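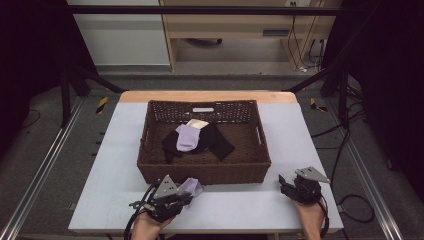

Left gripper won't let go of socks

Posted by Nuno Macedo in Faults and Oddities

Sock sorting, handheld grippers, one in each hand, two people taking turns. The job is to take socks out of a basket, pair them and lay the pairs on the table. My nan could do it during the adverts. We have been at it since February.

The trouble is the left gripper. It closes on a sock perfectly well, and then every so often, when I let the trigger go, the jaws stay shut. No error on the screen, no beep, nothing in the log except a cheerful note that the jaws are open. They are not open. There is a sock in them. I wave it about over the table like a man trying to get a sweet wrapper off his fingers, and after a few seconds it gives up and drops the thing, usually on the floor.

The right gripper has never done it. Same make (both Mivton), same age, same firmware as far as I can tell. I went back through the log and found 50 bad releases in 1059 recordings, every one of them on the left. They come in clumps. I can have a whole morning of good behaviour and then 4 in a row just before lunch.

Things I have tried: restarting it, swapping the batteries, blowing in it, wiping the jaw pads, and changing to thicker socks. The thicker socks were worse. I'd like to know whether I am looking at a motor fault or something dafter before I send it away, as the last repair took long enough for us all to forget how the job went.

Albane Vidal

Had that with a pair of ours at Larden. It's fluff.

Mine was full of it. Take the cover off.

Catinca Ghiță

Fluff is possible and you should look, but the clumps make me think of the cable first. When the log says open and the jaws say otherwise, the gripper has been told to open and nobody has checked whether it did. On the older Mivton units the log records the command. It has no idea what the fingers are up to. I lost a fortnight to that once, defending a motor that had died.

Try this, in this order:

Switch the unit off before your fingers go anywhere near the jaws. A jaw that is late opening can also be late closing, and it closes with more enthusiasm than you'd expect from something that handles socks.

Look at where the cable leaves the gripper. If yours hangs in a curl and you are turning your wrist all day to get into the basket, the bend always lands in the same spot. Most people reach in more with one hand than the other, which would explain why the right one is so well behaved.

Switch on again, keep your other hand clear, hold the gripper still and open and close it with nothing in it. Then do the same while somebody else gently moves the cable near the plug. If it sticks only when the cable moves, you have your answer and it costs you one cable.

If the cable is fine, swap the two cables over, left for right, and carry on as normal. If the fault moves to the right hand, it was the cable after all and I take back the first half of this sentence. If it stays on the left, open the cover and meet Albane's fluff.

One more thing. Go through those 50 recordings before anyone uses them. If the log says open while the sock is still in the jaws, whatever learns from them will learn that waving is part of the method. Ours did. We had nearly 3569 recordings by then and it waved at everything.

Thierry Barbier

Have you tried turning the socks inside out? Worked for me with towels.

Nuno Macedo

Thierry, I don't think I want to know how you turn a towel inside out.

Catinca, it's the cable. It sticks if you so much as lean on it near the plug, and swapping them moved the fault to the right hand straight away. New one ordered from Prollberg. Albane, I had the cover off as well and there was a fair bit of fluff, mostly lavender.

I've started on the 50 recordings. I do wave a lot.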